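# How to run a hand-held gripper demo at an open day

Last updated April 13, 2026

These notes cover setting up and running a station where visitors pick up a pair of hand-held grippers and try the kind of task we record for training robot arms. They were written after the Gulmont open day in December and tidied up since. If you are showing a full arm as well, use the Rakov sheet for that part, as the safety rules are different.

You will need:

- one pair of grippers, charged, with the marker blocks fitted
- the head camera and its strap
- the small display unit
- a power strip and a long extension lead
- a chair, a low stool and two or three tables
- a tray and a box of small objects
- cleaning wipes
- printed sign-up slips

## 1. Choose the space

Pick a corner with a clear patch of floor big enough for one person to turn with both arms out. At Gulmont we had the far end of the canteen, which worked well. It already had furniture in it, and visitors understood the task faster when it was set among ordinary tables and chairs.

Keep the main walkway out of the working area. People will stop to watch, and they need somewhere to stand that is not behind the person wearing the camera.

Shiny floors are usable but check them from head height with the camera on. If a ceiling light reflects straight into the view, move the starting spot a step or two until it is off to one side.

## 2. Lay the cables first

Put the power strip down before you bring in any furniture. Run the lead along a wall where you can, and tape it wherever it crosses open floor. We left ours until last at the first session and had to shift everything to do it properly.

Plug in the Mussa base unit and leave it for 12 minutes to warm up. Don't start it and stop it again in that time.

## 3. Check the grippers

1. Wipe both handles and all four fingers.
2. Look at the marker blocks. Each must sit flat and be free of fingerprints. A smear across the pattern is enough to lose tracking.
3. Switch on the left gripper, then the right, and wait for the green light on each.
4. Squeeze each handle fully and let go. The fingers should open to the same width every time.
5. Hold both grippers in front of you and turn slowly on the spot. The display should show both as tracked all the way round.

If one drops out during the turn, it is nearly always the marker block. Clean it and try again before you touch any settings.

## 4. Give the visitor a short briefing

Two minutes is plenty. Long sleeves should be pushed up and anything dangling from the neck taken off. Fit the head camera yourself - most people set it too high - and ask the visitor to look at their own hands while you check the picture.

Then go through these points:

- Elbows slightly bent, grippers out in front.
- Move at the speed you would use to lay a table.
- Keep both grippers in view, even when one is idle.
- Stop and stand still if anyone tells you to.

Children can take part if the strap fits and an adult stays with them. We set the lower limit by strap size and not by age.

## 5. Do a practice hold

Before the real task, have the visitor stand on the starting spot with one gripper open around an object and the other open and empty. It gives them a feel for the squeeze and gives you a last look at the lights and markers.

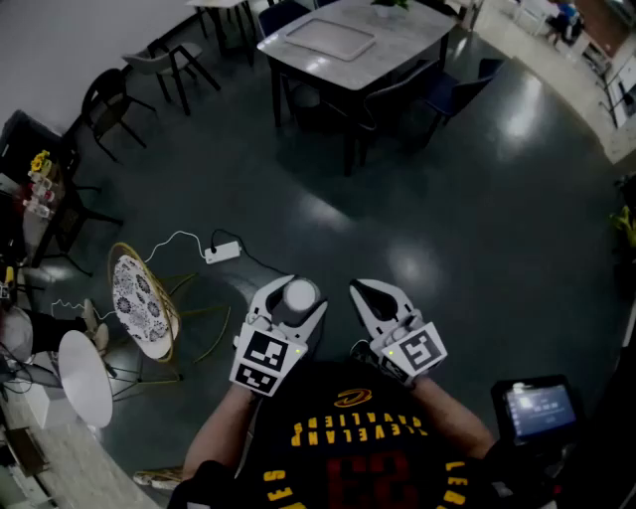
## 6. Run the task

Start with something easy, such as moving three small items from a side table to a tray. Press record on the display, say "go", and keep quiet until they have finished. Talking people through it makes them look up at you, and the grippers leave the view.

Allow 18 seconds per item for a first attempt. If they drop something, let them carry on with the next one and pick it up yourself afterwards.

## 7. Save and reset

Stop the recording and type in the slip number. We filled 283 slips at Gulmont, and the Ginel card holds 400 recordings, so one card was enough for the day. Take a spare anyway.

Put the objects back in their starting places, wipe the handles, and check the battery level before calling the next visitor. Swap the grippers out at one bar. They do not give a second warning.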